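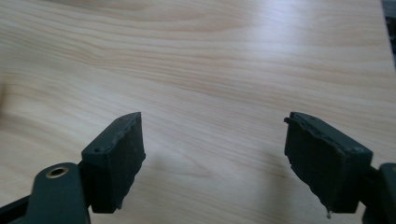 Light-coloured wooden tabletop with a curved grain pattern.

Changes to moisture labelling for indoor furniture timber to apply from April

Suppliers of sawn and planed timber for indoor furniture will have to state moisture content on each pack from April, under revised trading terms issued by the Virnis timber exchange. The terms replace a looser rule under which the figure could be given once for a whole delivery, whatever the number of packs or the time they had spent in store.

Moisture content is the weight of water in a piece of wood expressed as a percentage of its oven-dry weight. Timber for heated rooms is normally dried in a kiln to between eight and 12 per cent. Wood sold above that range will shrink across the grain once it is indoors, and wide boards such as those used for tabletops are the most affected. Movement along the grain is small enough to be ignored in most joinery.

The exchange reviewed 719 packs traded through its yards at Virnis and Codari last year. Of these, 328 were outside the range given on the delivery note when tested on arrival. Most were too wet. A smaller group, stored close to heaters, had dried below the stated range and showed end splits.

Under the new terms each label must carry the reading, the month in which it was taken, the species and the method used. Two methods are accepted: the oven-dry test, in which a sample is weighed, dried and weighed again, and the electrical resistance meter with insulated pins. Surface meters without pins may still be used for sorting in the yard but their readings may not be printed on a label. Resistance readings must be corrected for species and for the temperature of the wood.

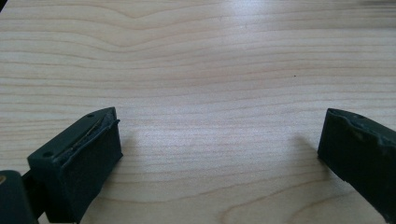

Pin readings are to be taken at a depth of one quarter of the board's thickness, at least half a metre from either end. Boards shorter than one metre are read at the middle. For packs of up to 100 boards the minimum is five readings; larger packs need ten. The label must show the mean and the highest single value – the earlier terms asked only for the mean, and a few wet boards in a dry pack could go unrecorded.

Kumarasinghe, which runs 17 kilns and supplies furniture workshops in the region, said it already records the highest value and would need to change only its printed labels. Tomanow, a smaller mill, said the additional readings would slow loading during the autumn, when most of its oak and ash is sold. It has asked for packs wrapped at the kiln to be exempt from a second test on dispatch. The exchange has not yet replied to that request.

Packs of less than half a cubic metre are outside the terms, as are veneers, sheet materials and timber for outdoor use. Stock labelled under the old rule may be sold without a new label until the end of June.

The exchange has set a charge of 2,000 for a seller whose packs fail three arrival tests in one year, payable in the local currency and in addition to the cost of the tests. Buyers who wish to dispute a reading must do so before the wrapping is removed.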